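Handball before a goal: does it count if it was a teammate?

Community Help > Soccer > Laws and Refereeing

Posted by Hanna Stetsiuk
February 18, 2023

I coach the under-13s at Calwood and I have been refereeing our league's younger games for two seasons, so I am supposed to know this. Please be gentle.

We played Handico away. Score was 1-1, late on, bit of a swamp in front of one goal. Our number 7 goes to control a bouncing ball on the edge of the box, it comes up off her thigh and hits her hand. Arm was down by her side, she was looking the other way by then, no chance of it being deliberate. The ball drops to our number 11, who takes a touch and puts it in the corner. Lovely finish. One of the better things I have seen our team do and I include the season they won a game.

The ref gives the goal. Then the Handico coach comes down the line with his phone out, reading the law aloud to everybody in the parking lot. According to him any handball by the attacking team before a goal means no goal, accidental or otherwise, and he'd seen it called that way on TV "a hundred times." The ref went over to his assistant (a dad with a flag), they had a chat, and he changed his mind. No goal. Free kick to them. It finished 1-1.

I drove home convinced we'd been robbed. Then I looked it up and found three websites with three different versions, one of which seemed to be about futsal. So:

Was the goal good or not? Does it matter that it was a teammate who scored and not the girl who touched it with her hand? And is a ref even allowed to change his mind after giving a goal, when there's obviously no video at a field that doesn't have a working toilet?

I'm not going to appeal, it's under-13s. I'd just like to be right in private.

Leonilde Quintela

You were right in private. The goal should have stood.

The confusion comes from the law having been changed, and then changed back a bit, in a short space of time. For a while an accidental handball by an attacker could wipe out a goal even if the ball then went to a teammate who scored straight away. People saw it on TV, got furious about it, and it stuck in their heads. That part was dropped in 2021. What's left is narrower. If a player scores directly from their own hand or arm, no goal, accident or not. If the ball hits their hand or arm and that same player scores immediately afterward, also no goal, accident or not. If it accidentally hits a player's hand and a teammate scores, that's a goal.

So your coach with the phone was reading you a perfectly real law, only an old one. I'd guess he found a cached page, or an article from the year everyone was shouting about it. It happens to my own league every August, when somebody prints out the laws for the new season and the printout is older than some of the players.

The usual exceptions apply. If the ref thinks your number 7 meant to handle it, it's an offense and whatever comes after doesn't count. Same if her arm was making her body unnaturally bigger, meaning it was somewhere an arm has no business being for the movement she was making. Down by her side while she's trying to control a ball off her thigh, looking elsewhere, is about as natural as arms get. I wasn't there, and the ref was, so I'll leave him that much room.

On changing his mind: yes, he can. A referee can change a decision if he realizes it was wrong or on the advice of another match official, so long as play hasn't restarted and he hasn't ended the half or the game and left the field. If your team and theirs hadn't kicked off again after the goal, he was within his rights to go and speak to his assistant. What he isn't supposed to do is take advice from a coach's phone. A club assistant (the dad with the flag) is usually told to signal the ball out of play and perhaps offside, depending on the league, and that's it, so I'd be curious what kind of chat they had. Check what your local rules say on that.

No video involved at any point. A ref can't use anyone's footage unless the competition is set up for it, and at our level that includes the video that a parent always has, in which you can see the back of another parent.

If it's useful, I run a short evening for new refs at the Mulen clubhouse and handball takes up most of it. We work with a table, a few bottle caps and a lot of disagreement. I make everyone say out loud which player touched it and which player scored before they are allowed an opinion about arms. 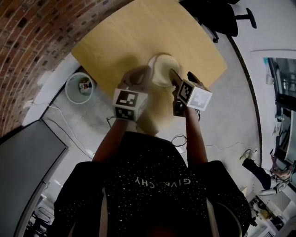
It slows them down enough that they mostly get it right. The ones who go wrong start with the arm and then work backward to whatever they already wanted to give.

For a real game I'd boil it down to the order you ask things in. Did she mean it? Was the arm somewhere silly? Did she score it herself, right away? Three no's and you point to the center circle and try to look as though you never had a doubt.

Brandão_left_back

disagree with above. hand is hand. When I played if it touched your hand you put your hand up and said sorry and that was the end of it. Also where was the linesman looking

My nephew had one given against him from 5 yards, ball smashed at him, couldn't have moved if he'd had a week's notice. Penalty. They lost 4-1 so it didn't matter in the end but he still brings it up at dinner

Anyway VAR has ruined all this. Refs on TV stand there with a finger in their ear for 4 minutes and now the kids' refs think they have to change something every game or they're not doing it properly

Hanna Stetsiuk

Thank you Leonilde, that is exactly what I wanted, including the bit where I'm right. I've checked with our number 11 and she says they definitely hadn't kicked off again, because Handico's center forward was over by the fence eating an orange. So he could change it, he just changed it to the wrong thing. I can live with that.

I looked up our league's rules too. Club assistants give ball in and out of play and nothing else. The dad says all he told the ref was that he "hadn't really been watching," which I suppose is advice.

Brandão_left_back, I'm sorry about your nephew. Five yards does sound harsh. The linesman was looking at his dog.

One follow-up if anyone is still here. Suppose it had hit number 7's hand by accident, she'd then dribbled past a couple of defenders and scored herself. Is that still "immediately"?

Leonilde Quintela

Probably not, no. The law doesn't give you a distance or a number of seconds, so it's down to the ref. If it drops off her hand and she shoots, that's immediate. If she carries it some way and beats people, most refs would say a new bit of play has started and give the goal. Expect the coach with the phone to see it differently. Next time you play them, print him the current version and hand it over before kickoff, when he's still in a good mood.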